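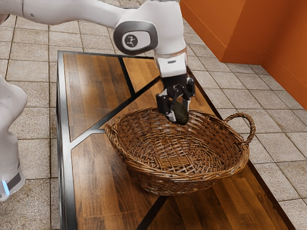

My sister-in-law Bláthnaid McGrath asked me at dinner in March when she could expect a machine to do her kitchen for her, and I said not before her kids are through college, and she said I was a grump. Fine. I've been keeping an eye on it since then, and I'm still a grump. Most of what gets passed around is somebody's arm doing one thing on one table. Take the dark green oval thing going into the wicker basket: one object in the gripper, a basket with nothing else in it, nice even light, and the whole business is a computer rendering anyway, right down to the floor tiles. I can put a thing in a basket. My nephew could do it at ten months.

What I want to know about is the basket on my own counter. Right now it has six onions in it, two of them sprouting, a phone charger, rubber bands and a lemon I should have thrown out last week. Putting things in is the easy half. The chore is deciding what comes out, and whether the soft one at the bottom has leaked on everything else.

Naveen Agarwal, who I used to work with at Macaraeg, thinks I'm being unfair. He says simulation is where you get your practice in cheaply, and he's probably right about that. He sent me a write-up from an outfit called Stultitano that ran 3,108 tries at picking up groceries in software and got 510 of them wrong. He thought that was encouraging. I did the math on the back of an envelope and it comes to nearly one in six. If I dropped one in six of anything while unloading the car I would be asked to stop helping.

The shop floor is a better bet, I'll give him that. At Macaraeg we had a packing line where the same part came down in the same tray all day long, and an arm handled it well enough once somebody had spent 20 days fussing with the tray. But it was the tray that got changed. I don't plan to rebuild my pantry so an arm can find the potatoes.

There's a home model from Terard called the Bolo that Naveen wants to go see, and I said I'd ride along. I'm bringing a bag of onions, the loose papery kind. If it can get those into a bowl and sweep up the skins after, I'll call Bláthnaid from the parking lot.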